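How a Computer Draws Stone That Was Never Dug Up

By Shireen Mabuza
22 May 2026
4 min read

A texture is a picture that a computer wraps around a 3D shape. A plain gray block in a game can look like brick, bark or marble, depending on the texture wrapped around it.

Some textures start as photographs. Others are made by a set of rules. The second kind is called a procedural texture. "Procedural" comes from "procedure," a word for steps done in order.

Step 1: Noise

In computer graphics, noise has nothing to do with sound. It means a pattern of light and dark values that looks random. The computer gives each point on a grid a number between 0 and 1. A low number is drawn dark and a high number is drawn light. The computer then blends the numbers between neighboring points, so the result looks like soft clouds.

Step 2: Layers

One layer of clouds looks blurry. The program makes a second layer with smaller clouds and adds it to the first, but more faintly. Then it adds a third, smaller and fainter again. Each layer is called an octave. Large octaves give the big patches. Small octaves give the grain.

Step 3: Veins

Marble has veins, which are thin lines of a different color. To make them, the program draws straight stripes. Then it uses the noise to push each part of the stripe sideways. Where the noise value is high, the stripe moves a lot. Where it is low, the stripe hardly moves. The straight stripes become wavy. A control called "warp" sets how strong the push is.

Step 4: Color

So far everything is gray. A color ramp changes each gray value into a color. Black might become brown, middle gray might become pale gray, and white might stay white.

What is a seed?

The random numbers come from a starting number called the seed. Seed 1402 gives one piece of marble. Seed 2356 gives a different piece, with its veins in other places. Type in 1402 again and the first piece comes back exactly, as long as the other settings have not been changed.

This saves space. When Sipho Shezi built the floors for the puzzle game Ometari, he needed 394 tiles. He kept one set of rules and 394 seeds, and the game drew the tiles when it loaded.

Try it on paper

Draw 2 straight lines down a sheet of squared paper. Roll a die at each row. On 1 or 2, move the line one square left. On 3 or 4, keep it straight. On 5 or 6, move it one square right. The list of rolls does the job of a seed. A friend who uses your list and the same starting squares will draw the same veins.
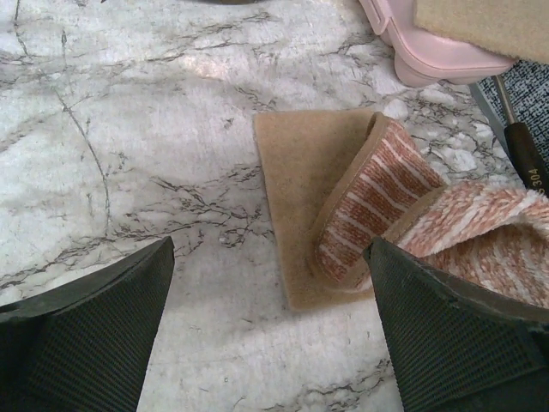
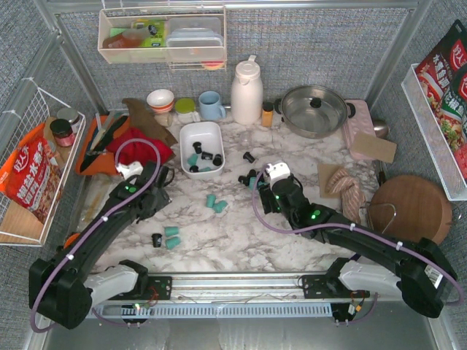
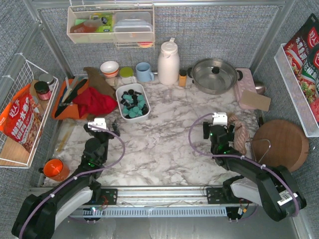 Marble patterns with veins in gray and brown.

12 shares | 3 comments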